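# House rules for recording bedroom laundry demos with a hand-held gripper?

Posted in Home Robotics > Good practice

**pegbag_and_prosper**

Hello all, long-time lurker here. Our little group in Pustcombe has been recording clothes-handling demos with a hand-held gripper (the kind with the camera on it, no arm attached, you just carry it about and do the job yourself). So far we've done it all in our own homes, mostly on beds, and it's been a free-for-all. Everyone does it their own way, and you can tell.

We went through July's recordings last week. There were 225 and we only kept 110, which stung a bit! Plenty of the rejects had nothing wrong with the handling. One person stopped halfway through a jumper to answer the door and left it running. Another had a perfectly nice sleeve fold with an opened letter lying next to it, name and address facing up. And there's a whole batch where the same pair of trousers starts in exactly the same place every time, because whoever did it kept smoothing them out neatly before they pressed record.

So I've been asked to write down some rules before we start on other people's houses. What I've got so far:

- ask before you go in, and ask again if you want to use a different room
- no people in view, no post, no screens
- one garment per recording
- start and finish with the gripper clear of the cloth
- don't tidy too much

It's that last one we can't agree on. Half of us want a plain sheet, curtains shut and a lamp in the same spot every time. The other half say that a robot which has only ever met a plain sheet is going to be useless in a real bedroom, and that we should leave the house as it is. Gornov, who supplied our gripper, put an eight-page leaflet in the box but it's nearly all about charging and screws.

Has anybody got a set of rules that people really stick to? Ours need to fit on a side of paper or they won't get read. I'm also a bit unsure what you're meant to do about failed grabs. Do you bin them?

## gaffer_tape_gladly

Plain sheet. Do it properly or don't bother. You can't compare one person's demos with another's if the background changes every time.

And yes, bin the fails.

*Comment from pegbag_and_prosper:* Thanks, though what would you do in a house where there isn't a plain sheet? Bring one?

*Comment from gaffer_tape_gladly:* Yes. We keep one in the kit bag.

*Comment from thimblewick:* I'd be careful with that. A plain sheet is fine if what you want is to check the gripper or compare two ways of fixing the camera, but it's a different job from gathering everyday demos. Longer answer coming when I've had my tea.

## thimblewick

Right, tea had. I've been doing this for a good while now and I wrote the rules for our own lot, so I've had most of these arguments already (several of them with myself). I'll go through it roughly in the order it happens on the day, and you can pinch whatever's useful.

**Permission.** Write down the room, what will be filmed, who'll be able to see it and how to get it taken down again. Get it signed before the gripper comes out of its bag. We also tell people they can stop us at any point, and that includes ringing up a week later and saying they've changed their mind. You need to know which recordings came from which house to do that, so give each house a code and keep the list of codes somewhere separate from the recordings. We got this wrong early on and spent a horrible evening trying to work out which of two very similar bedrooms had been withdrawn.

**The look-round.** Before you record, hold the gripper where you'll be working and turn slowly, watching the preview. These cameras see far wider than you'd think! You'll be concentrating on a cuff and it'll be quietly taking in the desk, the door and whatever's hanging on the back of it. Anything with a name on it goes in a drawer: post, prescriptions, school things, photos of people. Phones face down or out of the room. The owner moves these things, we don't touch them ourselves.

**Everything else stays put.** I'm firmly with your leave-it-alone half on this. Bags on a desk, a quilt rolled up by the pillow, cables, busy curtains, loud bedding... leave the lot. That's what bedrooms are like. The rule on our sheet says "make it private, don't make it pretty" and it's the one bit people can quote back at me. Do clear the floor where you'll be standing though. You walk backwards more than you expect, and you're looking down at your hands the whole time.

**Light.** Curtains open if that's how the room usually is. What we do ask is that you avoid pointing the camera straight at a bright window when you're over the cloth, because the exposure can dip and dark knitwear turns into one black blob. If you can't work from any other side, do a short test recording and look at it on a proper screen. Can you see the edge of the garment? Can you make out a fold lying on top of another fold? If so, carry on. If you can't, change where you stand or come back at another time of day. Try not to fiddle with lamps in the middle of a recording.

**Fingers.** Both fingertips in view from start to finish. Wipe them before each house and check the screws on the arms are tight. Somebody in our group had a finger working loose for a whole afternoon, closing a tiny bit skew, and you couldn't feel it in the hand at all. We check by closing the gripper fully on nothing, at the start and at the end of every session, and recording both.

**How you move.** Go a bit slower than you would with your own hand, but don't creep. Come in, close, pause long enough that the grip can be seen, then lift. No helping with your other hand! Everyone does it, it's pure instinct, you see a sleeve sliding off the bed and your free hand shoots out. If it happens, say so in the notes and label the recording as assisted. I keep my spare hand in my back pocket.

**Where the clothes start.** Your smoothed-out trousers made me laugh, we had the very same thing with a cardigan. Now the garment gets dropped, or tossed, and it stays how it lands, wherever on the bed that is. Near the front edge is good to have plenty of, as cloth behaves differently once there's a bit hanging over. Same with bunched bits. If you let people arrange things they'll arrange them so they're easy to pick up, and they won't notice they're doing it.

**Fails.** Please don't bin them! Keep them, mark them as failed and put a word or two about what went wrong ("slipped", "grabbed sheet as well", "missed"). Grabbing the sheet along with the garment is the classic one on a bed and I'd want every one of those kept. What we do bin is anything with a person or private paper in it, and anything where the camera was knocked. Privacy ones get deleted the same day, from the card and from the laptop, and whoever was recording writes down that it's been done.

**Labels.** Write what you know. If you were there and it was a cardigan, put cardigan. If you're labelling somebody else's recordings and it's a heap of black fabric, put "dark garment, type unclear" and leave it at that. Guessing is worse than a blank. We use Cimo for this, and it lets you lock the list of words so you don't end up with jumper, sweater, pullover and "woolly thing" all meaning the same item. (I was woolly thing. I've apologised.)

**Breaks.** Around 2 hours in a house is our limit, including the look-round. Your wrist goes before you notice, and the grips get sloppy. It's also somebody's bedroom and they'd like it back.

On dark clothes over busy bedding, I'd give those their own line on your sheet of paper. Get close enough that the ribbing on the fingers and the edge of the cloth are both clear, and leave enough of the bed in view to tell where on the mattress you are. It's a balance and people do pick it up after a few goes. Black fabric, polka dots, daylight at the back of the room:
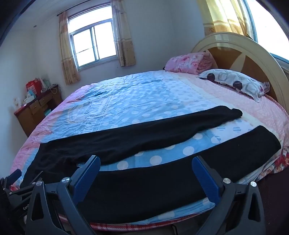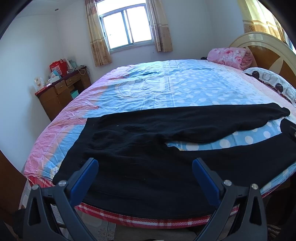 ## damp_flannel_dept

Agree with nearly all of thimblewick's answer, so just a couple of bits to add.

Ask about pets and allergies when you ask permission. Lint and hair get on the finger pads and then you're carrying one household's cat into the next. We take a lint roller and a spare set of pads, and the used ones go in their own bag.

I'd also have one person who didn't do the recording look at it before it goes anywhere. You stop seeing your own mistakes. I once passed a whole session with a wall calendar in it, full of somebody's appointments, and it was only spotted when a friend opened the files for something else.

On the plain sheet question, we do both. There's a short set on a plain cloth at the start of each month, same garment every time, purely to see whether the gripper has drifted. It's labelled as a check and kept in its own folder. Everything else is done in whatever room we're given. If you fold your things on a Hartono rack instead of a bed, put that in the notes too, as the bars hold the cloth up and it lifts quite differently.

*Comment from pegbag_and_prosper:* This is brilliant, thank you both. I'm stealing "make it private, don't make it pretty" and the back pocket. Going to go and dig the fails out of the recycle bin before somebody empties it!

*Comment from thimblewick:* Do the letter one first, and make sure that one does go. Shout if you want a copy of our permission form, it's only a page and you're welcome to swap the name at the top.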